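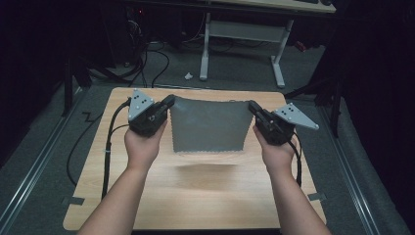 Cloths, Folding and the Ordinary Table
Notes for the evening talk, Nokthorpe Household Arts Circle
February
Posted by the Circle's talks desk

Search the site Go Advanced search

Wait for the tea queue to settle before starting. Say hello, thank them for coming out in the cold, and mention that the samples are going round in two baskets, one from each end, so please don't hold on to the soft ones all night (I know what you're like, and I'd do the same).

Start with the drawer. Everyone has one. Ask who has a kitchen drawer that won't shut because of the cloths in it, and let them put their hands up and have a bit of a laugh. Mine was the one under the kettle, and I finally emptied it on a wet afternoon and found 51 cloths in there, going back to the flat in Saline and at least one that I'm fairly sure came with a bottle of oven cleaner. I'd been buying new ones that whole time!

Then the main point, which I'd like to take slowly. A cloth is easier to look after when you know what sort it is, and you find that out by holding it up. Pick it up by two corners, let it hang, and have a proper look before you fold anything. A thin, close cloth will hang nearly flat with a little ripple in it. A heavier one sags in the middle. Something with an open weave goes its own way altogether and you have to coax it. Do this with the grey square from the basket, and do it twice, as the back rows never see it the first time.

Edges next. Pass round the pinked piece and explain pinking for anybody who hasn't come across it: a zigzag cut, done with special shears, which slows down the fraying without any sewing. My grandmother pinked everything that stood still. It's quick and it looks neat, and it's quite good enough for a polishing cloth or a duster. For something that's going to be boiled every week I would still turn a hem, and I'll say so, even though I know it starts an argument with the patchwork table. Let them argue for a minute and then move on.

Now the textured cloths, which I always enjoy. Waffle and other bumpy weaves hold a good deal of water and they dry out nicely on a rail, but they do catch on things, and a raw edge on one of those will start to go before you've got it home. If you have one that's fraying, trim the loose threads with scissors and never pull them. I pulled one once, on a towel from El Sherbiny that I was very fond of, and it ran right across and left a ladder like an old stocking.
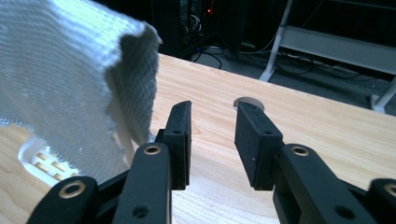
The other thing about a bumpy white cloth is that it can look grey when it's perfectly clean, purely from the shadows in the weave. So before you reach for the bleach, take it to the window and spread it out in good light. Half the time there's nothing wrong with it. If it really has gone dull, soak it overnight in warm water with washing soda and give it an extra rinse in the morning. No fabric softener, please, as it coats the threads and then they won't take up water.

Folding. Clear the table first, properly clear, and wipe it and let it dry. A pale wooden table is lovely to work on but it shows every crumb, and crumbs get folded in. Lay the cloth down from the far edge towards you so that the air goes out from under it, smooth it with the flat of your hand, and then fold in half and half again. Thirds if your drawer is shallow. I've gone back and forth on rolling and I'm still undecided, so if someone asks, say that.

Demonstrate with 3 cloths only. Last time I did the whole pile and we ran over into the raffle.

Washing temperatures: cotton kitchen cloths can mostly go up to 70 if the label allows, coloured ones cooler and on their own the first time. Mention the Rurnex net bags for small pieces, which are on the side table if people want to have a feel of one.

Finish with questions. Remind them to put the samples back in the baskets, and that the hall key code is changing, so see the noticeboard on the way out.

Related items
Mending a pillowcase without a machine
What to do with odd napkins
Notes from the autumn talk: starch and how to use less of it
Airing cupboards, large and small
Recent: Booking form for the spring outing
Recent: Talk handout no. 2327, stain removal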